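The Witch Queen Gets Her Close-Up

I was nine the first time I saw The Winter Door, and I was on the wrong side from the opening song. You were supposed to love Princess Ulora. She had the hair, she had the little fox, she had that number about snowflakes that my cousin sang in the back of the car until my aunt pulled over. And then Utetska came down the staircase in a cape made of crows and I thought, oh, there she is, that's who this movie is about.

So when word got out in January that Pettigrew was restoring the whole thing for theaters, with a sing-along print and (be still my heart) a longer cut of the crow scene, I squealed in a dentist's waiting room. I have no regrets. The receptionist had seen it too.

If you missed The Winter Door as a kid, the plot takes a minute. Ulora is a princess who must find a door in the ice before the last night of winter or her kingdom freezes forever. Utetska is the witch queen who froze it in the first place, and the movie gives her exactly one scene to explain why. It goes by fast. She had a sister, the sister went through the door, the door shut. Then it's back to the fox.

I must have watched that scene a hundred times on our tape, which had a wobble in it right where she says "I only wanted the spring to wait for me." For years I thought her voice was supposed to do that. Imagine my confusion when I finally saw a clean copy in college and she just said the line like a regular person! I liked mine better.

The new cut runs 113 minutes, and nearly all of the extra material belongs to her. There's a bit more of the sister. There's a quiet stretch in the greenhouse, no music at all, where Utetska waters a row of dead plants and talks to them about the weather. And the crow scene now has its missing middle, where the cape comes apart bird by bird and she's standing there in a plain gray dress looking about as scary as a librarian on her lunch break. Then they all come back. I got goosebumps in a movie theater with a sticky floor at ten in the morning.

The theater was the Endlow, a single-screen place with terrible legroom and very good popcorn, and the person I have to thank for getting me in is Wanda Yazzie. Wanda painted backgrounds on the original movie, straight out of art school, and she consulted on the colors for this one. We got coffee afterward and I tried to be cool for maybe four seconds.

"Everybody asks me about the crows," she told me. "I painted ice. I painted so much ice. I still can't look at a freezer."

She did 73 finished backgrounds, by her own tally, and most of them are in the palace. I asked whether the crew was secretly on the witch's side and she laughed so hard she had to put her cup down. The animators fought over Utetska's scenes, she said, and whoever lost had to draw the fox. The greenhouse sequence was fully painted and then dropped when a test audience got restless, and she'd kept one of the color sketches in a drawer ever since. She had it with her. It was smaller than I expected and much greener, and I held it by the edges like it was a baby bird.

We argued a little about the ending. I have never forgiven the ending. Ulora opens the door, the sun pours in, and Utetska melts, which is a rotten thing to do to a woman who has been waiting for spring the entire movie. Wanda thinks it's happy. Watch her face, she said, and watch which way she's looking. I went back on Friday for a second showing just for that shot, and okay, fine, she's looking through the door. She might even be smiling. I still think somebody could have offered her a chair and a warm drink.

Not everything in the restoration works for me. The fox has been brightened to the point where he looks like a traffic cone. The sing-along lyrics run across the bottom of the witch's big number in a bouncy pink font, and there's no universe in which "I Will Bury the Roses" should be pink. And the new poster is all Ulora, all the time, with one tiny crow up in the corner. One! For a movie where, Wanda says, they drew 3,000 of them!

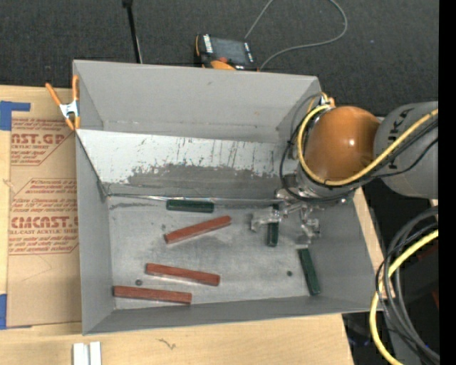

But I'll buy the poster anyway, because that's who I am, and I'll hang it in the hallway next to the old one. My niece is coming to the sing-along with me next. She's six, she's never seen it, and she has already informed me that she'll be wearing a cape. I haven't told her a thing about the staircase. I'm going to sit there in the dark with my knees against my chin and wait to see whose side she picks.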